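Demonstrating by leader arm or by hand guiding? Blocks task, two arms
Forum: Teaching and teleoperation

tarik_g
Hello all. I am preparing a demonstration set for a two-arm cell, and I would like your opinions before I record everything twice. The task is sorting coloured blocks on a flat floor. I plan 300 episodes, each 25 seconds or less. Until Thursday I guided the arms by hand, but my own sleeves and fingers are in many of the recordings, so I am now trying remote control with leader arms.

My difficulty is the approach. With the leader I come down too fast, then I stop and correct, then I correct again.
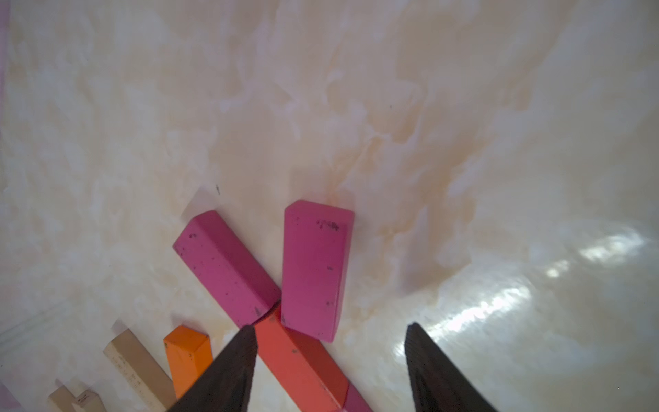 When I replay such an episode the arm hesitates in exactly the same places as I did. Should I delete these, or is the hesitation useful for the policy?

FlorenciaO
Keep the corrections and delete the pauses. A correction shows the robot how to come back from a bad position. A pause only teaches it to wait. We had a Merrick controller at my last job and our first set was full of pauses, since the operator was looking at the screen and then at the table, and back again.

Also, what are you looking at when you drive? If it is the room and not the camera views, you are using information the policy will never have.

tarik_g
I look at the room, I admit. I will try with the monitor only.

mjara
I don't agree with Florencia about deleting pauses. If you cut them from the middle of an episode, the arm jumps in the data. Better to record the episode again, slowly and evenly. Slow is fine. My colour for a bad operator is a fast one :)

About the grasp, I tell new people to close only when both fingers are beside the block and the wrist has stopped turning.
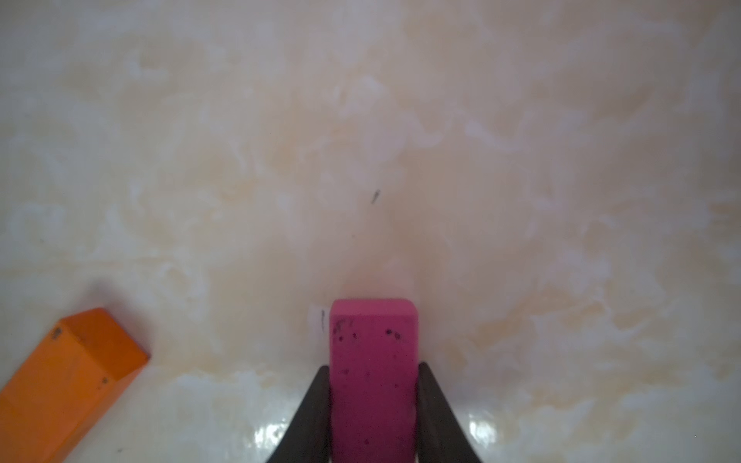 After closing, hold still for a moment, then lift straight up before you go sideways. If every operator does this the same way you will need fewer episodes than 300, in my experience.

FlorenciaO
I meant pauses at the start and the end, Mirta. For the middle I agree, record again.

tadeo_z
Hand guiding is being dismissed too quickly here, I think. You feel the contact. With a cheap leader arm you feel nothing, and people squeeze too hard. I did 900 episodes by hand guiding for a Vomo feeder and my sleeves were never a problem, because I recorded only joint positions and then replayed them for the cameras.

mjara
Replay works if the blocks are put back in the same place each time. Who has the patience?

tadeo_z
I have the patience.

ivana_c
Tarık, for two arms I would decide first which arm owns which part of the floor. We wrote this up in the Clurkholm user group newsletter. I copy the page, because the old link does not open any more:
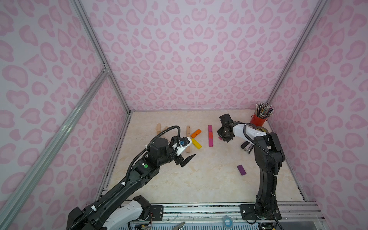 Issue 3

When one person drives both arms, the idle arm drifts, as the operator forgets the hand that is not working. Agree on a rest position for each arm and return to it before the other arm begins. If the arms must share the middle, let one always go first. Change the order of the colours between episodes, and write down who was driving.

That is the whole part about two arms. The rest was on calibration.

tarik_g
Thank you Ivana, the rest position is a good idea. My idle hand does drift, I saw it this morning in the joint plots. Tadeo, did you save the gripper opening too, or only the arm joints?

tadeo_z
Both. The gripper at the same rate as the joints, otherwise it closes late in the replay.

mjara
On that we agree, at least.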